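Clarken to stop taking snack wrappers in blue bins, drop-off points planned

Sun 28 March

Households in Clarken will no longer be able to put snack bags, candy wrappers and other soft plastic packaging in their blue recycling bins under new rules approved by the town council this week.

The change follows a trial in the Tunstall neighborhood, where 300 homes were asked to keep soft packaging apart from bottles, cans and cardboard. The town says the material has been jamming the sorting line at the Fomgate transfer station, which handles recycling from Clarken and two neighboring towns.

Last year the line was stopped 361 times to clear plastic film from the rollers, according to a report given to the council. Each stop means the belt has to be shut down and the film cut away by hand. Most stops were short, but one in October closed the station for a full shift and left trucks waiting on the access road. 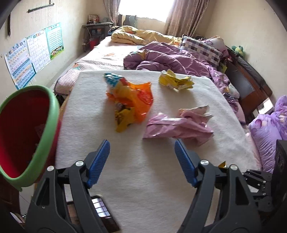
Chip bags and candy wrappers are a particular problem, the report said. Many are made from thin layers of plastic and metal pressed together, and the layers can't be separated by the equipment at Fomgate. When they reach the station in mixed recycling they are pulled out and sent to landfill, and the town pays for both the sorting and the dumping.

Under the new rules, soft packaging can go in the regular trash or be taken to one of eight drop-off points. The first two will be at the Tunstall library and the parking lot behind the swimming pool. The town has not given the locations of the other six but said they would be within walking distance of bus stops.

Material from the drop-off points will be collected by Cosura, the company that already runs the town's glass collection. Cosura plans to press it into bales and send it to a plant that makes plastic boards for fencing and park benches. The contract runs for two years, and the council can end it early if less than half of what is collected gets used.

The company said it would accept chip bags, candy and cookie wrappers, bread bags, frozen food bags and the plastic film from multipacks. Bags should be empty, with the crumbs shaken out. They do not have to be washed unless they held something greasy or wet. Foil lids, pet food pouches and anything labeled compostable will not be taken.

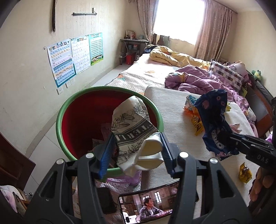

Residents who took part in the Tunstall trial were given a small countertop bin and a roll of clear bags. In a survey afterward, most said the sorting itself was easy but that the bags filled up faster than they had expected. Several complained that they had nowhere to put a second bin in the kitchen. Others said they were unsure what to do with packaging that was part paper and part plastic.

The town's advice on mixed packaging is to pull it apart if it comes apart easily and put it in the trash if it doesn't. A printed guide will be mailed to every address before the rules take effect, and a copy will be posted at the town hall.

Not everyone on the council was in favor. Members who voted against the plan said people without cars would end up throwing everything in the trash, and asked for curbside pickup once a month instead. Town staff put the extra cost of a monthly truck at almost $900 per route and said there was no money for it in the current budget. The council agreed to look at the question again next year.
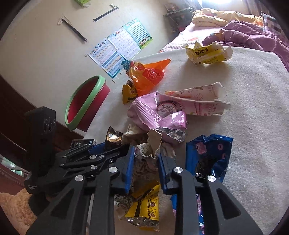 Paper packaging is not affected. Clean paper bags, cardboard sleeves and egg cartons can still go in the blue bin, as can paper that has been torn or crumpled. Paper with food stuck to it should go in the trash or, for homes that have one, the green compost cart.

There will be no fines in the first six months. Crews will leave a tag on bins that contain soft packaging but will still empty them. After that, bins with a lot of the wrong material may be left at the curb until they have been sorted.

Schools will get their own collection, starting with the two elementary schools in Tunstall. Stores that sell packaged snacks can ask for a drop-off box at no charge if they have space for it near an entrance. Requests can be made at the public works counter in the town hall, which is open on weekdays.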